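Wonside Wood-Grain Serving Tray Review
Last updated: May
4 min read

I wanted a plain rectangular tray that could go from the kitchen counter to the table and then stay there as part of the place setting. The Wonside is the second one I've bought. The first was a Raptis with handles, and the handles meant it never fit in the cupboard next to the cutting boards.

The Wonside has no handles. You pick it up by the rim, which is low and rolled slightly at the top. With a full load of plates I would like a bit more to hold on to. For two coffee cups and a plate of toast it is fine, and I carry it that way most mornings.

I paid $19 for it. The Jondel tray I looked at first cost more and was a little smaller, and the finish looked about the same to me in the store.

The pattern is the main thing you will notice. It is a brown wood grain with a large oval swirl in it and long straight lines running off to the sides. In daylight it leans orange, especially along the rim. Under my kitchen bulbs it is a flatter brown. If you want it to match a real wood table exactly, take a piece of the table's color with you when you shop. I use mine on a white surface and it looks good there. 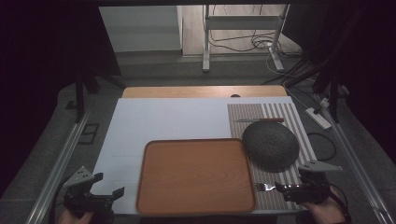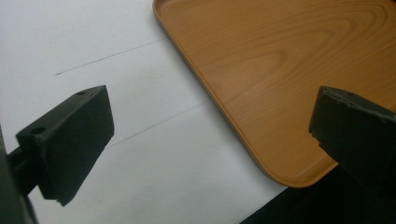
The tray on a white tabletop. The first photo also has the gray and white striped placemat.

The placemat is from Fusoter and I bought it separately. The stripes are even and the gray is neutral enough to go with the brown. It takes a knife, a fork and a round melon-shaped object with no trouble, but don't expect it to hold a full dinner setting beside a large serving bowl.

Cleaning the tray is simple. I use dish soap and a soft cloth, then dry it right away. The rounded corners are easy to wipe out – my old tray had square ones and crumbs packed into them. I have not put it in the dishwasher.

Two complaints. A wet glass slides on the flat part if you tip the tray even slightly, so I put a napkin down first. The paper label on the underside also left glue behind, and it took cooking oil and some rubbing to get it off.

I would buy it again at the same price. Get something with handles if you carry heavy dishes up and down stairs.

Comments

Zuzana Kolář
Does the rim hold in a spill? My kids knock over juice every day.

Rafail Xenos
I have the same one. It held in half a glass of water for me, but I wouldn't count on more than that.

Zuzana Kolář
Thanks, good enough for juice cups.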